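Gurier Glove - Frequently Asked Questions

What is Gurier?
Gurier is a sensor glove that we build in our free time. It records how a hand holds and moves things, and we use the recordings to teach a small robot hand at home.

Do I need a workshop?
No. The electronics were soldered at the Gaden shared workshop, but a kitchen table is enough for the rest. You need a soldering iron, a sewing needle and a free Sunday.

How much does it cost?
We paid 67 dollars for all parts, without the computer.

Why is there a square marker on the back of the hand?
The camera finds the marker and calculates the position of the hand from it. Please print it on matte paper - glossy paper reflects the lamps and the tracking becomes lost.

Can I make it wireless?
Not yet. The cable gives power and data at 60 readings per second. A wireless version is in our plans, under the name Motaung.

Which objects should I record first?
Begin with light things which you can hold in one hand. Make 30 recordings of each object before you change to another one.

Can I use your recordings?
Yes, the set has 2886 grasps and is free for personal projects. Write to us through the Leroletti contact form and we will send you the link.

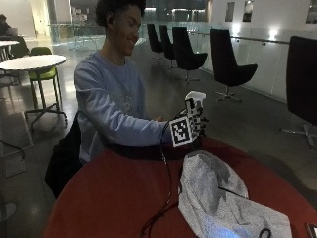 Holding a small white object with the glove on, marker on the back of the hand.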